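How to Fix a Gravel Path That Holds Water

Posted November 24, 2025, in Yard & Garden

Every fall I get the same email from different people. The path was fine in April, they say, and now it's a canal. They want to know how much gravel to buy. The answer is usually none, or not yet, and then they stop writing to me and go buy gravel. 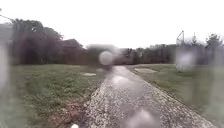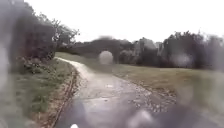

A path fails from the middle, and it fails slowly enough that you blame the weather. Feet and wheelbarrows press the center down, the loose stuff creeps outward, and after a few years you own a shallow gutter with a nice view. The wet patch shining in the middle of both paths up there is the spot I'd go stand in first, followed by the stones that have wandered off the side. Water stays where it's lowest. Stones go wherever they're pushed. Most of this job is persuading each of them to do the opposite.

What you need

A flat shovel
A steel garden rake (a leaf rake will only hurt your feelings)
A straight board, longer than the path is wide
A level
A hand tamper, or a rented plate compactor if the path is long
Crushed stone with the fines left in
Landscape fabric, maybe
A wheelbarrow with a tire that holds air

Before you start

Go out while it's raining. I know. Wear a hat. You want to see where the water comes from and where it would like to go, and a dry path will tell you neither. Push a stick in beside each puddle so you can find the spots again later. My neighbor Ubaldo Palumbo skipped this and spent a whole weekend fixing a stretch that had nothing wrong with it. It's a lovely stretch now. You get to it by wading.

Check the downspouts too. If the gutter on your shed empties onto the path, fix the gutter and go back inside. You may be done.

Step 1: Pull the stone back

Wait for a dry spell. Rake the loose gravel off the low areas and pile it on a tarp. Rake in the strays from the edges while you're at it, and leave behind any that are mostly mud. If you shovel mud back onto the path you'll be growing weeds by summer, and they'll do very well.

Step 2: Look at what's underneath

Dig down at the worst spot. If you hit firm packed stone, good, someone before you cared. If you hit black soup, keep digging until you reach ground that doesn't give when you stand on it. At my place on Brumley Lane I went down 9 inches and found a fork.

Soft ground is where the fabric earns its keep. Lay it flat over the firmed soil, overlap the pieces by 12 inches, and don't let it show at the sides. Nothing says "I watched one video" like a frill of black fabric along a garden path. On firm ground, skip it.

Step 3: Build it back with a hump

This is the part people leave out. A path has to be higher in the middle than at the edges, so water runs off it. You don't need much. Lay the board across with one end on the center and the level on top, and you should see daylight under the outer end. On a path you can walk down in comfort, an inch from center to edge is plenty.

Put the crushed stone down in layers, three inches at a time. Rake each one to shape, wet it lightly with the hose, and tamp it until the tamper bounces. Then do the next. If you dump it all in at once, the top will pack and the bottom won't, and you'll be back out here with your board and your regrets.

A word about stone. You'll be tempted by the smooth round kind, which looks wonderful in the bag. It rolls. Walking on it is like walking on marbles, and it'll be in the lawn by Christmas. Angular crushed stone locks together. Graziella Caruso, who runs the yard at Fiore Stone, tries to talk customers out of pea gravel every spring and says she loses most of the arguments.

Step 4: Give the water somewhere to go

A hump only moves the puddle to the edge. If the ground beside the path is higher than the path itself, slice the turf down until it sits a little below. On sloping ground, cut a shallow dip on the downhill side and let it run off into the grass. Don't aim it at the neighbors.

Step 5: Top it

Now you can have your gravel. Keep it thin. Two inches looks generous and one inch walks better. Spread it with the back of the rake, then leave it alone for a few days before running anything heavy over it.

Keeping it that way

Rake the edges back toward the center every spring and again before winter. It takes less time than complaining does, and I've done a lot of both. Fill any new dips while they're small.

Comments

Tiziana Vitale: Can I do this over the old fabric? Mine is in there somewhere.

Author: If it's intact and the ground under it is firm, yes. If it's in ribbons, pull it. You'll hate every minute.

Cormac Mulligan: Mine was the downspout.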